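Why does metal go rusty?
Reading time: 2 minutes

Leave a bike out in the garden in September and by spring it may have turned a crunchy orange. Your bike has not caught a disease. It has met oxygen.

Rust needs iron, water and oxygen. The iron joins up with the other two and becomes something flaky and new. Steel is mostly iron, so it rusts as well. People have been grumbling over this for more than 4,000 years.

Gold doesn't rust, but a gold bike would be heavy and would get pinched.
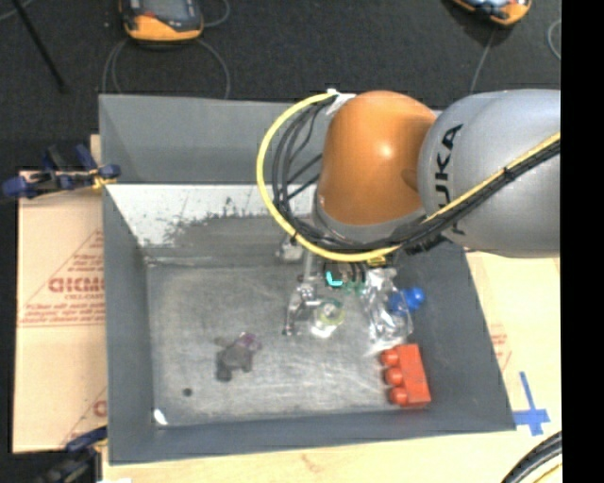

Paint helps, as it keeps the damp air off. The trouble starts when paint gets scratched - water is very good at finding scratches. Salt speeds things up too, so the railings by the sea at Plorkstead need painting far more often than your gran's gate.

Want to try it? Put one iron nail in a dry jar and one in a jar with a splash of salty water. Wait 7 days. Don't use Dad's best nails.

Words by Conall Fahy
Contact us | © Garnero Young Readers | Back to top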